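Ticket 938: packing slips printing with bottom lines missing
Status: open, waiting on vendor
Queue: Dispatch / label + slip printers

Slips off the Jotolby printer losing the last couple of lines since the August driver update. Totals row and returns address gone. Labels fine. Only the A5 slips. 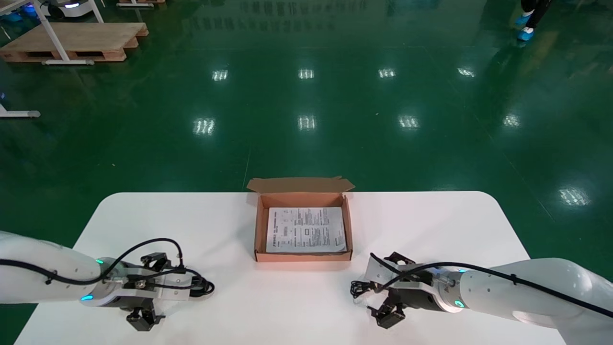 Logged by Zainab Tijani, dispatch support, 7.40 am

Slip in its carton. Tried so far:
Power cycled, no change.
Paper size in Moltia was set to Letter, changed to A5. Saved, reopened, back to Letter. Grr.
Deleted the queue and re-added it. Good for 2 slips then same again.
Test page from the printer's own menu prints full lenght, so not the rollers.

Krešimir Vukčević, 10.15 am
Reckon it's the template not the printer. Hilent pushed template rev 473 with the update and the bottom margin is way off. Rolled tray 2 back to the old one, ran a batch, totals row is back. Returns address still chopped on the long orders.
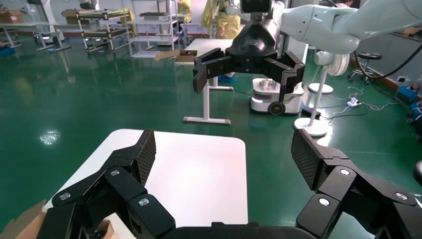
Packing table, dispatch side

Zainab, 1.20 pm
Confirmed on mine. Long orders only, anything with a freight note. Have emailed Hallgrímsson for a fixed template, no reply yet. Workaround for arvo shift: print freight orders to the office printer, A4, fold in half. Pls dont touch the paper size setting in Moltia, it resets the margin aswell.

Krešimir, 3.05 pm
Office printer low on toner. Ordered.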